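How to make one fixed place for your keys at home

In my family we were losing keys every week, and in October we missed a train because of it. After this I decided to solve the matter slowly and properly. The method needs one evening and very little money.

First, watch yourself for a few days. Where does your hand go when you come in? Most people put the keys down within two steps of the door, often together with the post. Choose your place there, even if another wall looks nicer.

Second, choose the height. I put our hook at the height of my elbow. If you have small children, go higher. Keep it away from the letter slot — my neighbour Brayden Cormier had his keys taken through the door with a stick.

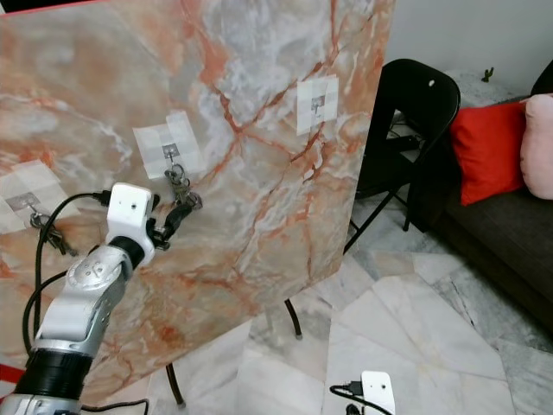 Third, prepare the surface. Wipe it with warm water and a drop of washing-up liquid, then let it dry for 2 hours. An adhesive hook holds badly on dusty paint, so on old walls I prefer a screw, 40 mm long, with a plug. The hook itself can be small. A small metal one carries a whole bunch of keys, even against a busy marble pattern in pink and orange, but on such a background I would add a bright tag, so the eye finds them quickly.

Fourth, test the weight before you trust it. Fill a cloth bag with 800 g of rice and leave it hanging overnight. If the hook has moved in the morning, take it off and begin again.

The last part is the habit. For the first 6 days, hang the keys before you take off your shoes. Spare keys should live in another room, in a closed drawer with a label.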